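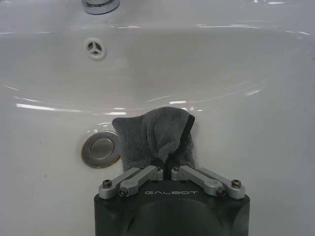 Week 3 handout: Task planning for a bathroom cleaning robot
Yichen Guo, 2026-01-26

Today we look at the planner of the Kumgate stack. It has two levels. The upper level chooses a skill, for example "wipe basin" or "place bottle on shelf". The lower level sends joint targets to the arms at 17 Hz. Please keep these two levels separate in your report, many students mixed them in November.

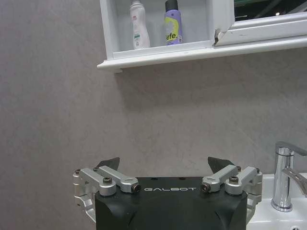
The wrist camera gives 8-bit images, values 0 to 255. Before the policy network we divide by 255. If you forget this step the code still runs, but the actions are nonsense. The wrist view is good for the grasp point and poor for the global position, so the planner takes the shelf pose from the head camera only.

Mirrors need special care. The detector can find a robot or a bin inside the mirror and put it behind the wall. In Skundwood we mask the mirror region before we build the map. 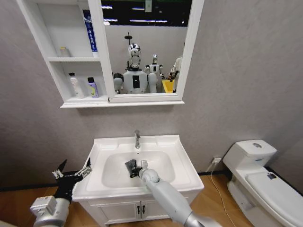 Guoqing Liao remarked after the last lecture that a fixed mask fails when the head moves, and that it is better to project the mask again at every frame. I agree. Use the function in the Piscombe folder.

Exercise: replay the log of 425 steps and mark each step where the skill changes.
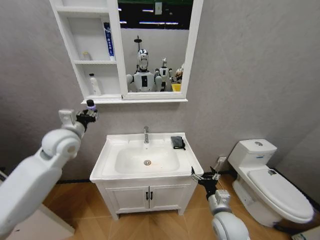

Fig. 4. Head camera view, bottle in the left gripper, cloth on the vanity.

Hand in one page, with your plot of skill against step.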